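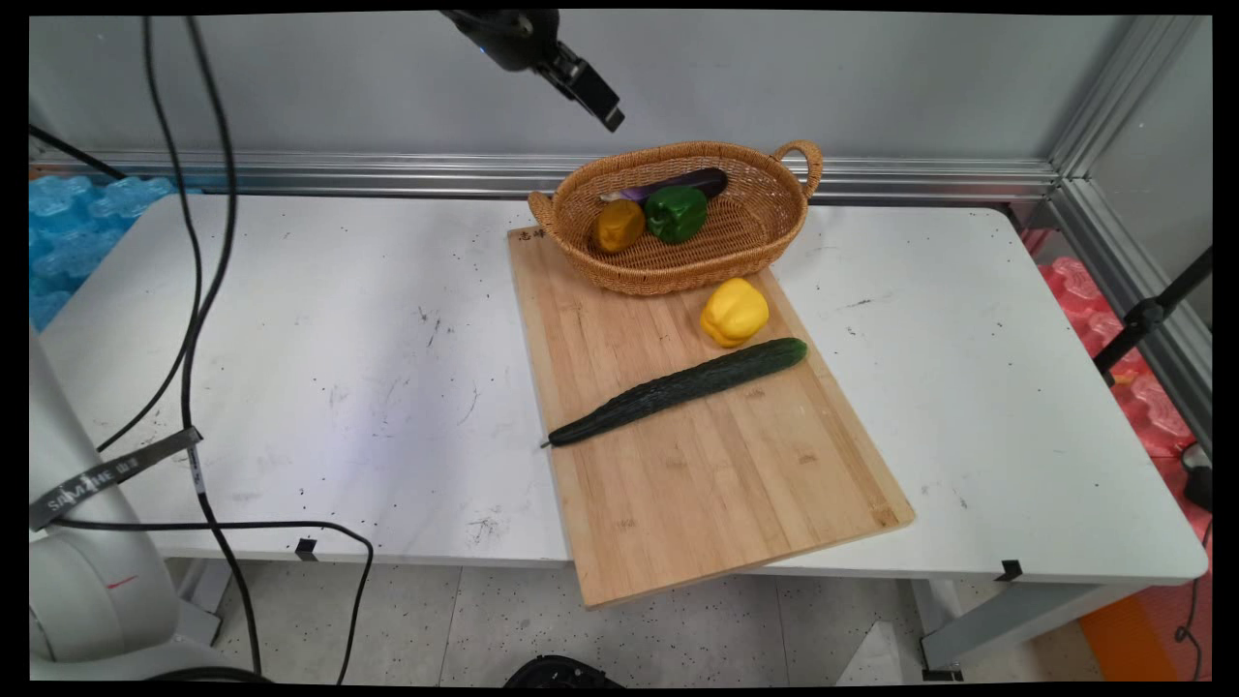 Session notes, part two: getting the arm to pick stuff up

Okay, last time we got the table bolted into its frame and the arm moving without hitting anything expensive. Tonight is about picking. These notes go with the bench session at the Wiltenbridge shared shop, and if you missed it you should be able to follow along at home with whatever arm you've built.

Start with produce. I know everybody wants to start with wooden blocks, and I did too, and I spent most of February getting really good at blocks and nothing else. Vegetables are better teachers! A bell pepper is wide and slick and has lobes, so the fingers land differently every time you turn it. A cucumber is long, and if you grab it away from the middle it swings. An eggplant is heavy at one end. Get two or three kinds and mix your colors, you'll want that when we get to the camera part.

Your first task is basket to board. Put a few things in a basket, leave a couple out on a cutting board, and have the arm move one item at a time. Keep the basket low and open. Handles are a nuisance, and a tall loop handle is exactly the height the gripper wants to travel through — so set your travel height above the handle first and only then teach the pick points. I set mine to 252 mm over the table. Yours depends on your basket, so measure it.

Grip force. The little Marnel driver board takes a number from 0 to 100 and I run peppers at 44. Eggplant gets the same. Cucumbers I drop to 17 for the approach and then close the rest of the way once both fingers are touching. If you go straight to 70 on a ripe pepper you will be making salsa, and you'll be wiping down the fingers with a toothbrush (ask me how I know).

A word about the board itself. It slides. Bamboo on a smooth tabletop is basically a hockey puck once the arm nudges it, so put a strip of rubber shelf liner underneath. If your board hangs over the front of the table, check that it doesn't tip when the arm presses near that edge. Push down with your thumb before you run anything.

Cables next. Every problem I had in the first month was a cable. Leave enough slack for the full reach, then run the arm slowly through all its corners with one hand on the stop button and watch where the slack goes. The Carvalho clips hold fine on a table edge. The Gernetti ones are cheaper and they pop off, but I keep using them for the thin wires.

For next time:

Teach three pick points and one drop point. Write down the height of each.

Run the same pick ten times with a pepper, turning it a little between runs. Note the misses and which way the pepper was facing.

Try a cucumber laid diagonally. Your wrist angle has to match it, and this is where most people find out their wrist zero is off by a few degrees — mine was.

Bring your notes, even if they're a mess. Eat the vegetables after, just wash them first.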